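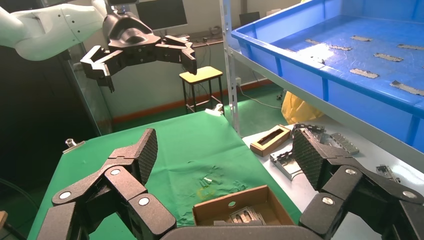
Filed under: Workshop Life / Sorting & Parts / FAQ

Questions we get at the Varndale parts bench

The Varndale bench takes in loose hardware, brackets and orphaned fixtures from members of the Findgate workshop and tries to get them back into circulation. These are the things people ask us, in order of how often they ask them.

What do you take?

Small metal parts. Brackets, plates with holes in them, clamps, fixtures, bits that came off something and were never missed. If it fits in a shoebox and a magnet might like it, bring it in.

What don't you take?

Anything with oil still running out of it. Batteries. Paint. Springs under tension, after what happened to Bjarke Holst's eyebrow.

Why is there a green cloth on the table?

Small silver parts vanish on a white surface and bounce off a bare one. On green cloth they stay put and you can see them. The cloth is clamped so it doesn't travel with your sleeve. It wrinkles anyway. Ironing it has been proposed twice, both times by people who then went home.

And the stain?

The yellowish ring has been there longer than the current sign-up sheet. Ívar Ragnarsson says tea. Conceição Macedo says cutting fluid. Please don't add a second one to settle the matter.

How does the sorting work?

Unsorted parts go in the open cardboard box at the front of the table. Take a few at a time, put them down on the cloth, and decide what they are. Things you can name go to the drawers. Things you can't name go to the white worktop next door, where somebody cleverer may come along. Tip the whole box out at once and you own the evening.

Can I just put the mystery parts back in the box?

Everyone has done this. The same bent bracket has now been through the box so many times that Vy Văn greets it. Put it on the white side and walk away.

What counts as a "bracket"?

If it has holes and a bend, it's a bracket. If it has holes and no bend, it's a plate. If it has notches and an air of importance, it's a fixture. This system was written down by Þórarinn Hjaltadóttir in one sitting and has survived all attempts at improvement, including a very long one from the Blöndal evening group.

Can I have the little wooden box with the slot in the top?

No. It lives on the white worktop. It is not a donations box, either, so please stop posting coins in it. We got 15 cents and a bus ticket out of it in May.

Do you clean the parts?

A dry brush and a rag, yes. Rust removal is between you and your conscience — the tub for it is at Wandby, along with the gloves, and they'd like both back where they found them.

How many parts have you rehomed?

836 by the last tally, which was done on a Friday night and includes washers. Without washers the number is less inspiring, so we include washers.

Can I take something home?

Yes, if it's in a drawer and you'll use it. Write it on the sheet. "Misc." is not an entry. Neither is a drawing, though some of the drawings are very good.

Do you have a part for my grandfather's lathe?

Probably not, but come and look. We once had a man drive over for a handwheel and leave with a perforated plate he seemed happier about.

When are you open?

Friday, 1850 until the lights go off. The odd start time is down to the bus. If the door is shut, knock hard, as there's usually somebody at the back shaking a drawer.

Do I need any experience?

You need to be able to tell a bend from a hole. See above.

2 comments | 15 shares

Varndale Parts Bench at Findgate | Contact the bench | Back to top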